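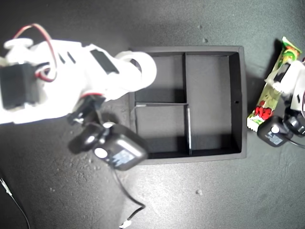 How to Build an Audition Monologue in Four Weeks

Most college and community theater auditions ask for one or two short monologues, memorized, with no props. Four weeks is enough time to get one ready if you work on it a little every day. The steps below are the ones we use with first-time students at the Jundoron studio, and they work just as well at home.

Week 1: Pick the piece

Read the audition notice first. Look for the time limit, the style (comic, dramatic, classical) and whether the piece has to come from a published play. Many directors will not accept speeches from movies or from monologue websites.

Look for a character within ten years of your own age who wants something from another person. Speeches where the character only tells a story about the past are harder to play. Long memories about a grandmother or a lost dog tend to sit still.

Read the whole play. If your library doesn't have it, ask about interlibrary loan. You will need to know what happened right before the speech and who is being spoken to.

Time yourself reading it out loud at a normal pace. A 90-second limit gives you room for 200 words or so, less if there are pauses. If it runs long, cut it now, before you start to memorize. Cut from the middle where you can, and keep the last line.

Week 2: Mark it up

Type the speech out yourself with wide margins and double spacing. Print three copies, one to write on, one to keep clean and one for your bag.

On the working copy, draw a slash every time the thought changes. A short monologue usually has four to eight of these. Next to each section, write a verb that says what the character is doing to the other person: beg, tease, corner, warn, flatter. Stay away from feelings like "sad" or "angry" at this stage. You can't do much with them on your feet.

Then answer these in a sentence each:

Who am I talking to?
What do I want them to do by the end of the speech?
What did they just say or do that made me start talking?
What happens if they say no?

Look up any word you aren't sure how to say. If the character mentions a place, find it on a map.

Start memorizing at the end of this week. Learn it one section at a time, out loud, with no expression. If you put a tune on the lines while you learn them, the tune is very hard to get rid of later. Writing the speech out by hand helps some people. So does saying it while washing dishes.

Week 3: Get on your feet

Clear a space 3 steps wide and work standing up. Put your imaginary partner just over the heads of the people who will be watching, slightly to one side. Stick a piece of tape on the wall at eye level and talk to it. Don't put your partner in a chair next to you, or the panel will see nothing but your ear.

Run the speech several times a day, changing one thing each time. Whisper it. Do it too fast. Do it while folding laundry. Play it as if the other person were about to leave the room. Most of what you try won't stay, but one or two things will.

Keep movement small. One or two moves is plenty for a short piece, and they should come where you drew a slash. If you don't know what to do with your hands, leave them at your sides.

By the end of the week you should be able to say the words without thinking about them. Test this by having a friend throw a tennis ball back and forth with you while you speak.

Week 4: Practice the whole audition

The audition starts when you walk through the door. Practice the entire thing in order:

1. Walk in and go to the center of the space.
2. Say hello, your name, and the title of the play. "Hi, my name is ___ and this is from ___."
3. Take one breath and place your partner.
4. Do the piece.
5. Hold the last moment for a second or two, then drop it.
6. Say thank you and walk out.

Do this in front of at least two people before the real day. Wear the shoes you plan to wear. Ask your listeners to name the place where they stopped following you - that is more useful than asking if they liked it.

Have a second way of playing the speech in mind. A director may ask you to try it again as if it were a secret, or as if you were talking to a child, mostly to see if you can take a note.

On the day, arrive 20 minutes early, warm up your voice in the car, and bring your clean copy. If you lose a line, stay in character, breathe and pick it up at the next thought.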